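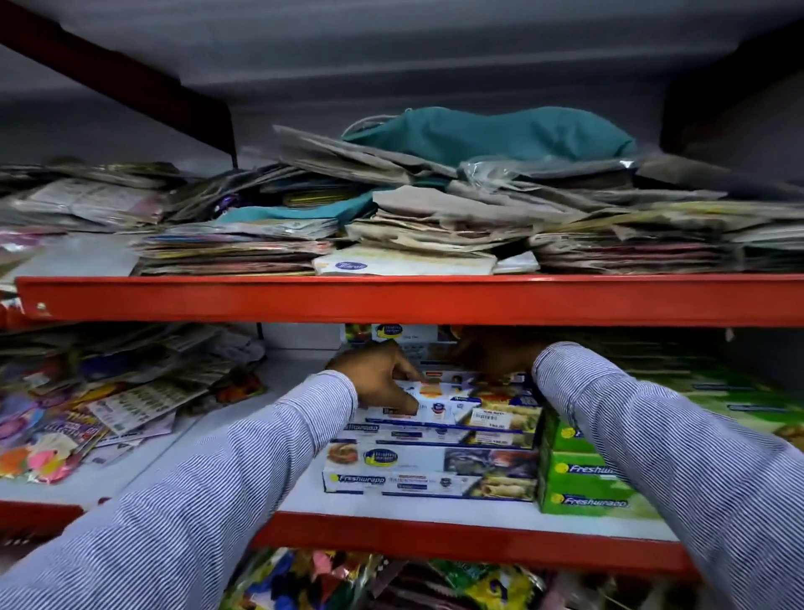
**문해림** | 유통·물류 담당 기자
23. 6. 8.

Ikstead의 재고 관리 책임자는 재고 정확도를 물을 때 분모부터 확인하라고 했다. 금액 기준인지, 수량 기준인지, 품목 위치 기준인지에 따라 같은 매장의 수치가 전혀 다르게 나온다는 것이다. Ikstead는 Mosovby에서 포장재와 소형 생활용품을 취급하는 도소매 매장을 운영한다. 관리 대상은 1,557개 품목이고, 매장 진열대와 후방 창고를 하나의 재고로 묶어 관리한다.

"금액 기준으로는 과잉과 부족이 서로 상쇄됩니다. 한 품목이 열 상자 남고 비슷한 단가의 다른 품목이 열 상자 모자라면 장부상 차이는 거의 없습니다. 그런데 고객이 찾는 물건은 없는 상태입니다."

매장이 쓰는 지표는 위치 기준 일치율이다. 특정 위치의 특정 품목에 대해 실물과 전산 수량이 같으면 일치, 하나라도 다르면 불일치로 처리한다. 허용 오차는 두지 않는다. 예외는 낱개로 푸는 소모품뿐이며, 이 품목들은 중량 환산으로 따로 본다.

## 연 1회 실사를 없앤 과정

이전에는 해마다 5월에 영업을 멈추고 전수 실사를 했다. 책임자는 이 방식의 문제를 두 가지로 설명했다. 하루에 몰아서 세면 후반부로 갈수록 오류가 늘고, 차이를 발견해도 원인이 된 거래가 수개월 전의 것이라 추적이 되지 않는다.

"실사를 하면 수량은 맞춰집니다. 원인은 그대로 남습니다. 다음 해에 같은 품목이 또 틀립니다."

지금은 순환 실사로 바꿨다. 출고 빈도로 품목을 세 등급으로 나누고, 가장 빈번한 등급 308개 품목을 매달 한 번 확인한다. 중간 등급은 분기마다, 나머지는 반기마다 돌아온다. 하루 배정량은 20개 위치로 고정했다. 작업은 개점 전에 끝내고, 그 시간대에는 입고 처리를 걸지 않는다.

등급을 금액이 아닌 출고 빈도로 나눈 이유를 묻자 오류의 발생 경로를 들었다. "고가품은 사람들이 알아서 조심합니다. 틀리는 건 손이 많이 가는 물건입니다. 꺼내고, 채우고, 옮길 때마다 틀릴 기회가 한 번씩 생깁니다."

## 선반 안쪽

차이가 확인된 건은 원인 코드를 붙여 기록한다. 코드는 입고 오류, 출고 오류, 위치 오류, 단위 오류, 파손 미처리, 원인 불명으로 나뉜다. 시행 첫 분기에 가장 많이 나온 것은 위치 오류로, 전체의 61%였다. 물건이 없어진 것이 아니라 다른 칸에 있었다는 뜻이다.

책임자는 이를 선반 깊이와 연결했다. 앞줄에 다른 품목의 상자가 한 겹 놓이면 뒤쪽 재고는 세는 사람에게 존재하지 않는 것과 같다. 크기가 비슷한 상자일수록 이런 혼적이 오래간다.

"앞에서 눈으로 보고 곱셈하는 걸 금지했습니다. 가로 몇, 높이 몇, 깊이 몇을 곱하는 방식이죠. 뒤가 비어 있어도 차 있다고 계산됩니다. 깊이 방향은 반드시 손을 넣어 확인하고, 품명은 뒷줄도 읽습니다."

보충 규칙도 손봤다. 새로 들어온 상자는 뒤에서부터 채우고, 한 칸에는 한 품목만 둔다. 칸이 모자라면 임의로 옆 칸을 쓰지 않고 임시 위치 코드를 발급받는다. 임시 코드는 주말 마감 때 일괄 조회해 정식 위치로 돌리거나 창고로 내린다. 책임자는 이 절차에 대한 현장의 불만이 가장 컸다고 했다. 바쁜 시간에 코드를 받으러 단말기까지 가야 했기 때문이다. 현재는 미리 출력한 임시 라벨을 통로별로 비치한다.

## 단위 문제

두 번째로 많은 원인은 단위 오류였다. 공급사 Wuvutow의 납품서는 외박스 단위로 적혀 있고 매장 전산은 내박스 단위로 잡혀 있었다. 입고 담당자가 환산해 입력했는데, 입수량이 바뀐 품목에서 오류가 반복됐다.

"포장이 바뀌어도 품번은 그대로 오는 경우가 있습니다. 품번만 보고 환산하면 틀립니다. 첫 외박스는 무조건 열어서 입수량을 확인하고, 달라졌으면 마스터부터 고친 다음 입고를 잡습니다."

재고 시스템은 Kowalczyk를 쓴다. 변경 이력에 작업자와 시각이 남아 실사 차이와 직전 거래를 대조할 수 있다. 다만 조정 사유를 입력하지 않아도 저장되는 것이 기본 설정이어서, 매장은 사유 항목을 필수로 바꿨다. 실사 화면의 전산 수량도 숨겼다. 수량이 보이면 세는 사람이 그 숫자에 맞춰 세게 된다는 판단에서다. 불일치가 나오면 다른 사람이 다시 세고, 두 번의 결과가 같을 때만 조정한다.

## 남은 항목

원인 불명 코드의 비중은 줄었으나 없어지지 않았다. 책임자는 이를 도난으로 단정하지 않는다. 반품 처리 지연, 견본 반출, 계산대에서 유사 품목 바코드를 반복해 찍는 경우가 모두 섞여 있다고 본다. 특히 색상만 다른 품목은 하나를 여러 번 찍어도 합계 금액이 같아 계산대에서 드러나지 않는다. 한쪽은 과잉, 다른 쪽은 같은 수의 부족으로 나타나므로 지금은 색상 계열을 같은 날 실사에 묶는다.

목표 일치율을 묻는 질문에는 수치를 답하지 않았다. "등급마다 다르게 잡고 있고, 하위 등급은 아직 두 바퀴를 다 돌지 않았습니다. 반기 주기라서 비교할 자료가 부족합니다."

다음 작업은 후방 창고의 위치 체계를 매장과 같은 자릿수로 맞추는 것이다. 현재 창고 코드는 구역과 열까지만 있고 단 정보가 없다. 라벨 교체는 하위 등급 구역부터 시작하며, 교체가 끝난 열은 그날 실사 대상에 넣는다.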